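One Long White Table: final report for the Shared Spaces module
Room 438, Bimwood building, Stonanness campus
Tutor: Lise Dufour
Handed in August 23, 2023

Why a table?

My first proposal was about the whole lobby, and Lise very kindly told me it was far too big for one person and one summer. So I went smaller. I'd been walking past the long white table in Room 438 since January, and I kept noticing that the same few things lived on it whether or not anyone was using them. The plant, the remote, some black cable... They felt like tenants! I wanted to know how they got there and what it would take to make the table nicer to work at.

What I did

I spent 25 afternoons in the room with a notebook. Each time I sketched the table from the same corner and wrote down what was on it when I came in and what was on it when I left. I also chatted with people who work there (I didn't record anyone, I just scribbled down what I could remember afterward, which is why my quotes are so short).

I tried a tidier system halfway through, with a little form to fill in, and dropped it after two days. The notebook was quicker and I liked it better.

What I found out

The plant gets treated as a border. People put their own stuff on the near side of it and hardly ever reach past. One person told me she "parks" things beside it so they won't get swept up with somebody else's papers. I tried moving it to the end of the table one afternoon and it was back in its old spot the next day.

The remote is the thing everyone hunts for. It's black, it's skinny, and you'd think it would be easy to spot on a white table, but it wanders off under notebooks and jackets. Most people lay it flat. A few like to stand it on its end, and those were the times I never heard anyone ask where it was. That got me thinking about a holder.

Cables are the main complaint. They curl across the surface and creep toward the edge, and people work around them for ages before doing anything about it. I asked three people whose cable it was and got three different names.

Small flat things stay the longest. Anything the size of a card seems to become invisible after a day or so, me included. I left my own library card out there and forgot it until the weekend.

What I'd change

I'd keep the plant right where it is, because it's doing a job. I'd add a shallow upright holder for the remote, and clips under the edge so cables can run below the top. I looked at the Lavura clips and the Salazar ones and I'd go with Lavura, mostly because they come off without leaving glue behind. I'd also like a tray for small things, although Lise thinks a tray will just turn into a second pile, and she may be right. I haven't tested it yet.

If I did this again I'd go in the mornings too. All my notes are from after lunch, when the table has already been lived on for hours.

Photos

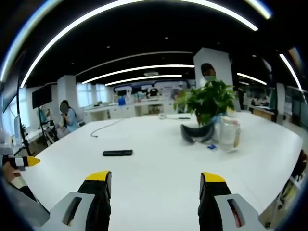
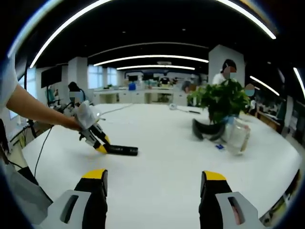
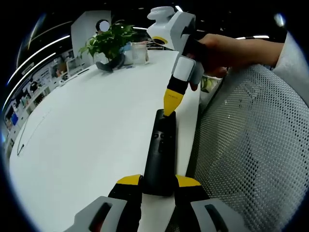
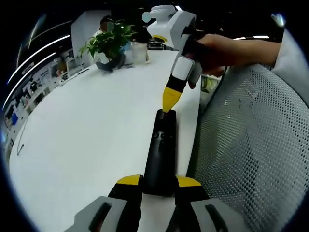 The long white table in Room 438, four views.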